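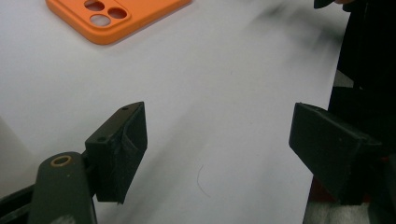
In Defence of the Old Phone Case

A phone case is a small thing to have opinions about, and I did not plan to have one. But in July my telephone stopped charging, I bought another, and suddenly I had on my table a case which fitted nothing I owned. It was in good condition. The corners were firm, the colour was strong, and the openings for the cameras were as clean as on the first day. The new telephone was a few millimetres wider, and its cameras were placed in another arrangement. So the case was finished, and the reason was a few millimetres.

I want to argue here that this is a bad way to make things, and also that we, who buy them, have accepted it too quietly.

In the town of Sernen, where I have lived long enough to complain about it, there is a shop called Otia that sells covers, cables and chargers. I went there with the old case in my pocket. The assistant was kind. She laid my case next to the nearest new one and agreed that the difference was very small. Then she told me that the shop keeps 300 kinds of case on the wall, and that every autumn a large part of them must be taken down, as the models they belong to are not sold any more. I asked what happens to these. First they go into the basket by the door, at a low price, and after that she did not know.

I have looked into that basket several times. It is an interesting basket. You can find there very nice things, better than what hangs on the wall, for people who have a telephone which is four years old and still works. I suppose that such people exist in large numbers. But they do not come to the basket, for they already have a case, and the people who come to the shop have a new telephone. The case and its owner pass each other in the doorway.

It is said that design must move forward, and I have sympathy for this. The camera of my new telephone is really better, and I understand that a better lens may need more room. What I do not understand is why the holes must travel. On one model they stand in a column, on the next they make a triangle, and after it one of them has gone to the other side. If I ask for the reason I receive a technical answer, and perhaps it is true one time out of three. The other times I believe the holes have moved so that the new telephone can be recognised from behind. A person in a café should see that it is new. My old case shows the wrong holes, and therefore it would betray me, even if it could be stretched to fit.

Compare this with other objects which hold or cover something. The lid of a jam jar fits many jars. My grandmother's lids still fit the jars I buy now, and nobody calls jam a backward industry. A pillowcase is made in a few sizes, and one may change the pillow without changing the case, or the opposite. A bicycle lamp can be moved to the next bicycle. These things are boring in the best sense. Someone agreed on a measure long ago, and since then we do not need to think about it.

Of course there are attempts to solve the matter. A neighbour uses a universal holder made by Urio, which grips the telephone with soft arms at the corners. It works, but it looks like the telephone has been arrested. There is also a firm called Fimov which takes old cases by post and makes from them a kind of mat to put under a cup. I sent them nothing. I do not need a mat, and the postage would be more than I paid for the case. But I was pleased to read about it, as it means that someone else has looked at the same problem and been annoyed.

My own wish is more modest than recycling. I would like the makers to keep one outer shape and one position of the cameras for at least four years. They can put inside whatever they want. The shops would need less wall, and the basket could be smaller. Those of us who like a strong colour could keep it. I think this is not a small point. When I had an orange case I always found my telephone, on the white table, in the bottom of a bag, between the cushions. The new one came with a dark grey case, the only colour they had for it then, and I now spend a part of each morning lifting newspapers.

Somebody will answer that it is only a case, and that it is cheap. I have thought about this answer and I like it less each time. It was cheap for me, yes. But it was also designed, moulded, packed in a box with a window, carried across a sea and hung on a hook, and this was done for an object with a life decided by another object. If it had broken, I would have thrown it away without any essay. It is the good condition that disturbs me.

I have counted the money also, to be fair to the other side. My monthly telephone contract for the whole period came to 558, and next to this the case is nothing - a coffee and a cake. No one will change a contract or a model for a coffee and a cake, I know that. It is exactly why the makers do not need to think about it, and why they would lose so little if they did.

The old case is still in my kitchen. I have tried it as a dish for coins, but the coins fall through where the cameras should be. For the moment it holds my shopping list, which is larger than the holes.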